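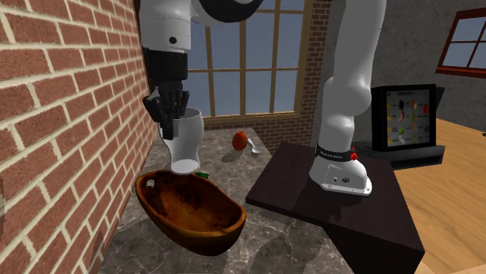
Fig. 1. The kitchen cell in simulation: arm on its pedestal, cup held by the rim over the wooden bowl.

Handout 2: Setting up the kitchen cell
Instructor: Hok-lam Su

Read this before lab. Last July's group did not, and spent a whole afternoon tuning a controller for an arm whose base was turned the wrong way.

1. Base first
The arm stands on its own dark pedestal, separate from the marble counter and lower than it. Every height you measure off the counter is therefore wrong in the base frame until you add the offset. Write the offset in the config file, once. Two copies of a number will disagree by the second week, and you will believe the wrong one.

Check the base yaw by commanding the home pose and looking at it. Yes, with your eyes. Students who would rather write a script to do this are welcome to, after they have looked.

2. Tool frame
The gripper is a separate model bolted to the wrist. If you swap it, redo the tool frame. The loader keeps the old one without complaint, and your grasp point ends up floating 37 mm from anything you might want to hold.

3. Grasping the cup
We take it by the upper rim, fingers around the outside. The cup is flared, so a grasp that is fine near the top can be too wide or too narrow farther down. Start with the fingers fully open, come down from above, close slowly. Raise the grip force in small steps. The simulator will let you crush a cup without making a sound, and people get used to that.

A slight tilt in the held cup is acceptable for this exercise. If it keeps growing while the arm is still, look at the friction settings before you blame the solver. Everyone blames the solver.

4. Clearance
The arm goes up and over to reach the bowl, so the elbow and wrist travel a good deal more than the cup does. Check the whole arm for collisions, brick wall included. The planner only knows about the objects you registered. Prakitz, our planner wrapper, treats an unregistered wall as open country.

Leave the orange fruit and the spoon on the counter. They are obstacles for this lab, and removing them to get a clean run has been tried.

5. Reset routine
Between runs:
Open gripper, return to home.
Restore object poses from the saved state.
Zero the joint velocities (skip this and the arm starts the next run with opinions).
Run the 10-second idle test. Nothing should move.

If something moves, fix it before going on. Most often it is the cup, spawned a hair inside the marble.

To hand in
Your config file, plus the log of 15 consecutive runs. Consecutive means in a row. Failed runs stay in the log, with a line on what you think went wrong.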